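Dear Conceição Caldeira,

Thank you for your patience with this one. I had promised you a report by the end of March and it is now well into April, but the good news is that I have more to tell you than I would have had then — and most of it is cheerful!

The Peltell clothing room is up and going. With the grant from the Rosten fund we paid for the first season's supplies, and 158 pieces of clothing have come through our doors so far. Of those, 100 have gone out again to families on the Trujillo side of town, and the others are being washed, mended or hung.

## Hanging and drying

You asked in your last letter how we handle the clothes once they're clean, so let me tell you. We decided early on to hang as much as we could, mostly to save on ironing (I have never met anyone who volunteers for ironing), and we settled on a free-standing rack with a single rail.
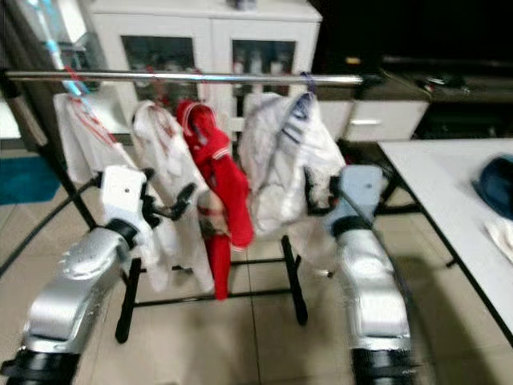
The hangers have been a bit of an adventure. We were given a big mixed box from Hendex, all colors and sizes, and for a while people just grabbed whichever came to hand. We now keep the small ones for children's things and the full-size ones for shirts and jackets, and fewer collars come out stretched. I would still like to buy a proper matching set, and I've put that in the request below.

## The room itself
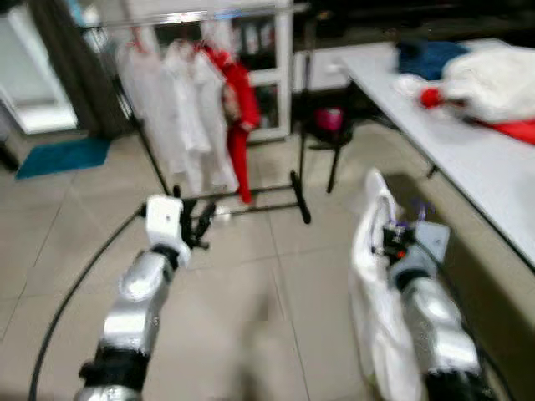
Space was my biggest worry when I wrote to you in the winter, and I'm glad to say it has worked out better than I feared. We tried the rack in several spots before everyone was happy, and each move meant an afternoon of shuffling things back and forth. Where it stands now, the tall cabinet with the glass doors is right behind it, so finished pieces have only a short trip to the shelves. The low cabinet with the drawer is close by too, and we'd like to use it for buttons and thread.

## What we'd like to do next

- Buy 10 packs of matching hangers
- Add a second rack before the fall donations arrive
- Run five more mending evenings, starting at 6:30 p.m.

I'll send the receipts separately, as soon as I've found the last two. Do come by and see us if you're ever nearby — there is always coffee on.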